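Turnell Kitchens
Pre-handover safety checklist, fitted kitchens
Job 337, Catley Road showroom display and staff kitchen
Checked by: Eglė Lepik
Date: 15/11/2018

Wall cabinets
Hanging rails fixed to studs: OK
Cabinets screwed to each other: OK
Doors level, hinges tight: Fix. Left door over the sink rubs. Top hinge needs a half turn.
Lift-up door stays open by itself: OK

Base cabinets and drawers
Legs adjusted, no rocking: OK
Drawer stops working: Fix. The pan drawer pulls straight out when loaded. Stop is missing on the right runner.
Corner carousel turns freely: OK
Anti-tip bracket on tall larder unit: OK, two screws, both in wood.

Countertop
Joints sealed: OK
Edges smooth: Fix. Sharp spot at the end of the peninsula, hip height. Sand and reseal.
Overhang supported: OK. Overhang is 13 inches, brackets fitted.

Electrical and gas
Outlets near sink on GFCI: OK, tested twice.
Range anti-tip device: Not done. Part is on order from Clalura.
Gas shutoff reachable without tools: OK
Hood vents to outside: OK
Under-cabinet lights, wires clipped: Fix. Loose run behind the Rimkutė unit.

Plumbing
Sink trap dry after 20 minutes of running water: OK
Dishwasher hose looped high: OK
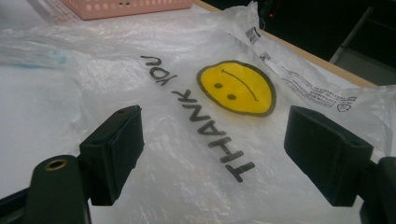
Can the range be used before the anti-tip device is fitted?
Leave it off until the part is in. An open oven door with a heavy dish on it can tip the range forward.

Comments
Drawer stop and hinge can be done on the same visit. Baiba Liepiņa has the spare runners in the van. The countertop edge needs a few hours to cure, so do that first. Lower cabinets by the back door should be rechecked after the floor trim goes on.

Result: not passed, recheck needed. Four items to fix, one waiting on parts.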